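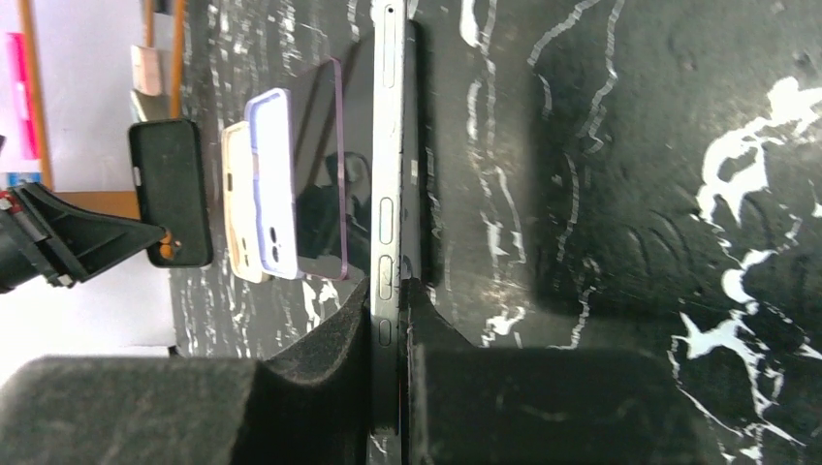

Last changed: 8/13/26

Subject: Re: slipping grip on the Elteo cell

On the list, Grelton wrote:
> Our phone-into-case cell dropped 2 phones during the
> overnight run. The gripper reported a good hold both
> times. Force limit is 400 on the Witine scale. Has
> anyone seen this with foam fingers?

Yes, and I'm so glad you asked! We chased the same fault for weeks and it was a great one to dig into. We hold the phone on edge too, foam on both faces, side buttons out in the open between the pads, cases lined up next to it.

The foam takes a set. After 170 cycles ours stayed squashed, so the fingers closed further than they were taught to, and the controller still called it a grip. Witine only checks that force was reached. It never looks at finger width!

Add a width check after closing and stop the arm if it's out of range. Please don't just raise the force, we cracked a screen that way and then had glass in the cell. Keep hands out until the arm is locked.

I can post our Magalhães script if you want it. We've had no drops since October, and I'd love to see your width logs.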